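Clearing a mixed table: one tray or sort first?

radek_h
Table gets cleared once a day. Plaid cloth, white bottle with a screw cap, a packet, small toys, wrappers.
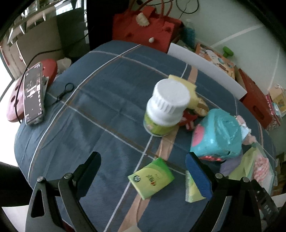

Photo: Radek Hrubý

I use one shallow tray for everything. Is sorting first worth it?

zs_takacs
Sort first. Cleaning items and toys should not share a tray. I keep two Nedo bins, 5 inches deep.

kvido_p
Disagree. Two bins means two trips. Heavy items at the rim, cloth in the middle.
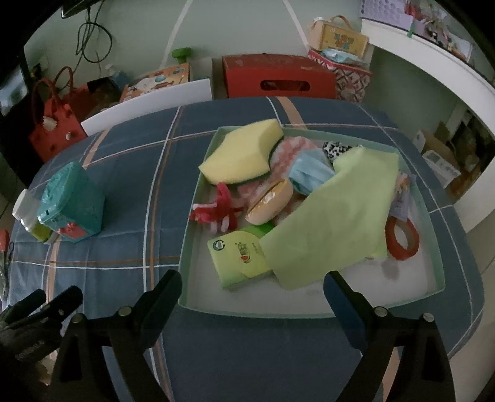
Last edited by radek_h, Sat 2 May

radek_h
Tray with the mint-green rim. Sponge in the corner, tissues on the near side, tape at the right, lime cloth on top.

zs_takacs
The sponge is leaning on the pink and white cloth. A damp sponge would wet it. The face mask is in there uncovered too, apart from one green cloth.

kvido_p
Then bag the mask. Still one tray.

iveta.m
Depth matters more. Under 4 inches, soft things slide over the rim. What is yours?

radek_h
Not measured. Will check tonight.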